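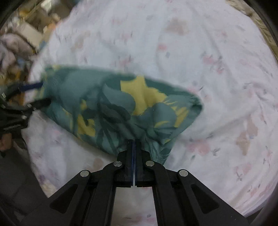 About Triltgate

Welcome, and thank you for wandering over to this page! Most people come to us with a bag of laundry or a bed they're tired of making, so it's always nice when somebody wants to know who we are too.

Triltgate is a small laundry and folding service, and we also teach folding, which surprises people until they've tried to do a fitted sheet on their own at ten at night. Tamara Stetsiuk started it in the back half of a fabric shop called Kostiuk, where she had spent years selling printed cottons by the yard and fielding the same question over and over: "How do I keep it looking like this once I've washed it?" She'd smooth the piece out on the counter and show them, and after a while there was a line.

Vitalii Vakulenko joined the following August to run the washing side. He is patient with stains and very particular about water temperature, and he will happily talk your ear off about either one (bring coffee).

These days we look after laundry for 263 households, plus the table linens for two small inns, and on a busy week we fold roughly 800 pieces. Sheets, pillowcases, napkins, pajamas, baby things, that one enormous tablecloth that comes out for the holidays. We love a good print best of all. Leaves, flowers, big splashes of yellow on green, whatever your grandmother picked out and you've never had the heart to replace. Prints show every crease, so we pull each piece out by its corners and smooth it from the middle before making the first fold. It's slower that way, and we're fine with that.

Our folding classes run on Friday evenings in the front room on Plirkov Street. A class is $22 and you're welcome to bring your own things from home, the more crumpled the better. You'll start on pillowcases and work up to fitted sheets, and there's usually cake.

Pickup and drop-off are at the same address, up the two steps and through the green door. If the steps are a trouble, ring the bell and one of us will come down to you. We'd love to meet you and your laundry!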